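Wurance hand-held gripper pair: review after a month of folding clothes
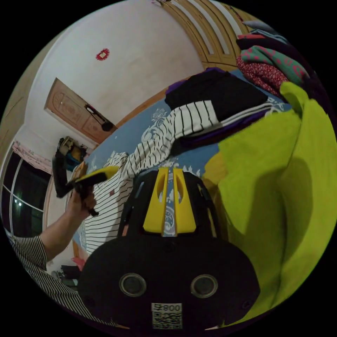

I bought the Wurance pair in November to record laundry demonstrations for a home folding project. The set cost me £179 and comes as two grippers, left and right, with yellow fingers and a wrist cord for each. I work in the evenings on an ordinary bed, with shirts and whatever else needs folding.

The good points first. The grippers are light enough for a long session, and the fingers pick up a single layer of cotton without much fuss. Setting up took 20 minutes. Thick fabric is harder, and I had to practise on fleece before I stopped dropping it.

Now the fault. In the second week the right-hand trigger began to stick. I would let go and the fingers stayed shut for a moment, then sprang open. The software carried on logging them as open the whole time, so the recorded finger position was wrong and no warning came up. I found it only when I played back a batch of 100 folds and saw a sleeve being carried by a gripper that was open according to the log. By then I had 1,725 recordings, and I have had to go back through all of those made with the right gripper.

There is a safety side too. The return spring is strong. When the trigger freed itself it nipped the skin between my thumb and first finger, hard enough to leave a blood blister. The manual says nothing about this.

Eltex, who sold me the set, asked for a video of the fault and sent a replacement spring and guide. Fitting them means taking out four small screws, one of which was over-tightened. It has not stuck again so far, but the log still goes by the trigger and takes no reading from the fingers.

I tried a friend's Baird before buying. It is heavier and slower to close, but it does measure at the fingers. I have not used the Wenus.

Three out of five. Check the playback against the log after every session, and keep your thumb clear of the spring.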